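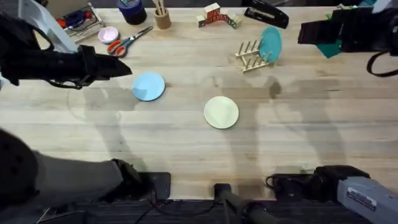 A reader in Clodow wrote to ask whether the Cerura pair was worth buying before the grant year closes, or whether one arm would do.

**Cerura two-arm bench set, supplied by Gedar**

Start with one if money is tight. Plates into a rack is a fair first job, and a single arm can be set up for it. We bought two and spent 9 weeks waiting for the second.

Budget for the extras. Spare gripper pads are £8 each, and the mounting brackets are another £50. Liao quoted less for the arms but charges for support after the first 50 hours.

Setup notes are thin. Cables are a bit short for a deep table.

Four stars.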